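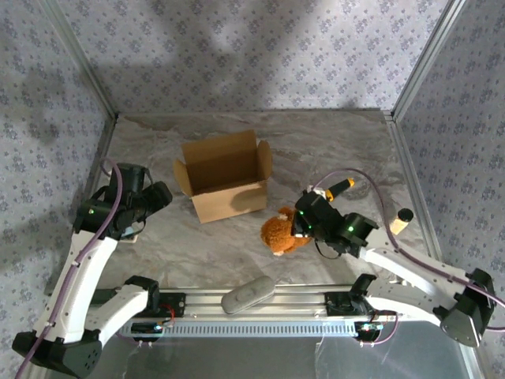 Ctibor Šimek
Stockroom systems, Kuva
Ticket 497 – label printer skipping every other label
Opened July 14, 2025
Status: waiting on supplier

Right, me again, sorry! The Dramine printer by the packing bench has gone back to its old trick of printing one label, then spitting out a blank, then printing the next one halfway down. Asadi says the order went through fine on its side and the queue shows all 94 jobs as done, so I'm fairly sure the stock software is off the hook.

What I've tried so far: turned it off and on (obviously), ran the gap calibration twice, cleaned the sensor with a dry cloth, swapped the USB lead. No change. Then I put in the last of the old Burkari roll and it printed 22 in a row without a hiccup – so I'm now blaming the new rolls. The gap between labels looks narrower to me, though I haven't had a ruler on it yet.

Update, after lunch: measured it. Gap is 2 mm on the new roll and 3 mm on the old one. Is there a setting for that? I can't find it in the driver, only in the printer's own menu, and that wants a PIN I haven't got. Could someone send it over?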